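Wukalent Automation - Manipulation Evaluation Group
Minutes of the gripper and controller comparison meeting
Date: Oct 9, 2022
Location: Kollcombe site, bench area
Present: bench operations, controls, mechanical, procurement (by phone)
Minutes taken by: bench operations

1. Minutes of the previous meeting

Accepted with one correction. Under item 4, the finger opening quoted for the Hola gripper was the opening with pads removed. The figure with pads fitted is to be used in all comparison tables. Mechanical will reissue the table.

2. Actions carried over

2.1 Finger pad stock. Closed. Soft and hard pads are both on the shelf and labeled by batch.

2.2 Clock offset between the arm controllers and the camera computer. Open. Controls has moved both arms to the same time source, but the offset still drifts over a long session. Logs from before the change are to be kept and marked, not deleted.

2.3 Spare wrist cable. Open. Procurement reports that the supplier has confirmed the order without giving a ship date.

3. Gripper comparison

3.1 Two candidates remain: the Hola two-finger gripper and the Tabrizi two-finger gripper. The suction option was dropped at the last review and was not reopened.

3.2 The comparison plan is 300 grasps per gripper, split evenly between left and right arms. The Hola set is complete. The Tabrizi set has started and is held up by item 3.5.

3.3 Of the 300 Hola grasps, 14 were logged as failures. Bench operations sorted these by cause. In 9 cases the object was crushed or visibly creased before the lift. The remainder were slips during the lift or the move. No failure was put down to the arm itself.

3.4 Controls pointed out that the crush cases were all recorded with the closing force left at the default. The group agreed that the default is too high for thin-walled objects and that a second force setting is needed. The crush cases stay in the results as recorded. A footnote will give the force setting.

3.5 The Tabrizi gripper reports its finger position in a different unit from the Hola, and the first conversion was wrong at the closed end of the range. The first Tabrizi runs will be repeated. Mechanical asked that the conversion be checked against a caliper at three openings before anything else is recorded. Agreed.

3.6 There was some discussion of whether to compare the grippers on time per grasp. Bench operations considers the figure misleading, as the operator sets the pace in teleoperation. It will be logged but left out of the summary table.

4. Controllers

4.1 Two controllers are under comparison: the position controller supplied with the arms, and the in-house controller with force limiting at the gripper.

4.2 The in-house controller gave gentler contact with the table mat but showed a slight hunting motion when holding still. Controls believes the filter on the wrist signal is set too wide. A narrower setting will be tried first on one arm only, with the other arm left unchanged as a reference.

4.3 The supplied controller stops both arms when either one faults. The in-house controller stops only the arm that faulted. Mechanical regards this as unacceptable where the arms work toward each other over the same area. Controls will change the in-house behavior to match. No two-arm runs with the in-house controller until this is done.

5. Two-arm tabletop task

5.1 The paper cup task was reviewed as the candidate for the final stage of the comparison. Each arm holds a small white paper cup on its side, mouth toward the middle of the table, with the printed tray between the cups and nearer the front edge. The cutting board with the lemon slices goes at the left and the electric pot at the right.

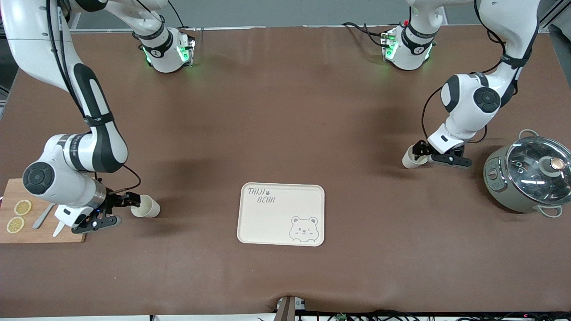

5.2 Paper cups are to be treated as single-use for scoring. A cup with any crease from an earlier grasp goes in the reject box, as it closes more easily the second time and flatters the gripper.

5.3 Scoring was agreed as follows. A grasp passes if the cup is lifted, held for nine seconds and released without a crease that can be seen at arm's length. Partial passes will not be recorded. Controls had asked for a graded score, but this was not supported - the graders disagreed too often when it was tried on bottles.

5.4 Object positions will be set from a printed template before each block and checked at the end of it. If the board or the tray has moved, this is noted and the run stands.

6. Cameras

6.1 The fixed camera is kept for the comparison. Wrist cameras are deferred until the gripper is chosen, as the mounts differ between the two candidates.

6.2 Overhead light reflecting off the mat was raised again. A matte mat was requested. Procurement will get two samples. The present mat stays in use until the comparison is finished, so that all runs share the same background.

7. Actions

Mechanical: reissue the opening table with pads fitted; caliper check of the Tabrizi conversion.
Controls: second closing force setting; narrower wrist filter on one arm; fault behavior on the in-house controller; continue on clock offset.
Bench operations: repeat the first Tabrizi runs once the conversion is cleared; print the position template; set up the reject box.
Procurement: ship date for the wrist cable; matte mat samples.

8. Next meeting

To be called by bench operations when the Tabrizi set is complete, and in any case before the end of October.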